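Tips from the bench: handled boxes, latches and lids

Notes on recording two-handed tasks with hand-held grippers, by Iara Ojeda

Most of what follows came out of one comparison we ran over the winter at Pikent, and the rest is housekeeping that we learned by getting it wrong. It is written for people who already have a pair of hand-held grippers on the bench and want their recordings to be of some use to a policy afterwards. The task is a small one: take hold of a plastic storage box by the handle on its lid, lift it, put it down somewhere else, open the latch.

What we compared

We recorded 361 demonstrations and split them by how the person came to the handle. In one group both grippers closed on the handle together. In the other, one gripper touched first and stayed still while the second came in. Everything else was kept as near the same as we could manage. Olga Iturra trained the same policy on each group with the same settings, and each was then tried 58 times on the two-arm robot with the box set down in places it had not been seen in.

The staggered group did better. It completed the lift in 49 tries against 34 for the other. Most of the failures in the second group were the same failure: one side arrived early, pushed the handle over, and the other side closed on air. People do this as well, but they correct it so quickly that they don't notice. The correction is in the recording all the same, a fast little sideways jerk, and the policy picks it up badly.

We have not shown that this holds for other objects. A tray with two fixed grips might well prefer both hands at once. For a loop handle on a lid, stagger the approach.

Before you start

Put the box in the middle of the table for the first few takes, then move it. Turning it a little matters more than sliding it. A box that is always square to the table edge gives you a policy that only likes boxes square to the table edge.

Wipe the lid and the handle. Finger grease makes the pads slip and you will spend the afternoon blaming the gripper.

Check the marker plates before every session. They should be tight on their mounts, with no tape over any of the dots. Ambros Danzer lost a whole morning's recording to a plate that had worked loose by a couple of degrees. The tracking still ran and gave no warning, and the finger positions came out wrong all the way through.

Run the cable back past the wrist and leave a loop big enough that you can turn the hand fully over. Try it before recording: palm up, palm down, reach to the far edge. If you feel a tug at any point, so will the gripper, and the pull shows in the wrist angle.

Long sleeves are fine as long as they stay clear of the trigger. Push them up once and leave them. Don't fiddle with them during a take.

Taking hold of the handle

Open both grippers further than you think you need. Wide open costs nothing, and half open means a second try.

Bring the first gripper in from the side, level with the handle, and close it near one end where the loop comes down to the lid. Wait. We count a slow one under our breath. Then bring the second across to the other end.

Don't come down from straight above on a flat handle. The fingertips hit the top of it and slide off in whichever direction they fancy.

Close gently. A plastic handle bends if you squeeze it, and the bend changes the width the gripper reports. Ülle Zariņš plots closing width for each session and can tell who was recording from the shape of the line, so there is clearly more variation here than we would like. Practising on an empty box for five minutes brings it down a good deal.

Lifting and putting down

Lift straight up first, then travel. Mixing the two into one sweeping movement looks natural and trains poorly.

Keep the box level. If it tips, put it back and start the take again. Keep the bad take but label it, because we have found uses for labelled failures and none at all for unlabelled ones.

When you set it down, let it rest before you open the fingers. Letting go a moment early makes the box land with a knock, and the policy learns to drop things from that height or a bit more.

Take the second gripper away first, the reverse of the order you came in.

The latch

Hold the lid or the body of the box with one gripper and work the latch with the other. Hold the body if you can reach it. Holding the lid takes the strain off the catch on some boxes and puts more on it with others.

Hook one finger of the gripper under the lip of the latch and pull outwards. Pinching it with both fingers works for a person, who can feel when it slips. It did not work well on the robot and we gave it up after 15 takes.

A stiff latch can be eased by opening and shutting it by hand twenty or thirty times. Don't oil it. Oil gets on to the pads.

Looking after the pads

Replace both fingertip pads on a gripper together. A new pad facing a worn one closes off centre.

Washing-up liquid and warm water cleans them. Spirit cleans them better but ours went hard after a few weeks of it. Dry them overnight.

Write down the change of pads in the session log. We did not do this until February, and there is a step in the earlier data that we can date only by guesswork.

How long to go on

Stop after over 15 minutes of steady recording and have a proper break. Brock McKinnon went through the takes in order and found that the pause between first and second contact shrinks as people tire. By the end of a long session it has almost gone, and you are back to recording the other condition without meaning to. We threw out a batch for this reason and recorded it again.

Swapping people helps more than resting does. If there are two of you, change over every 15 takes and let the other one keep the log.

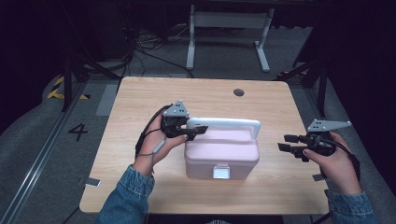
We are now running the same comparison with the box loaded, starting with a bag of rice inside and going up from there. The weight seems to make the early touch matter less, as the box stays put when it is nudged, but the lift is harder to keep level and the pads wear faster. Olga has a first set training at the moment. The session sheet we use has a column for the load and one for the order of contact, and both should be filled in before the take is recorded.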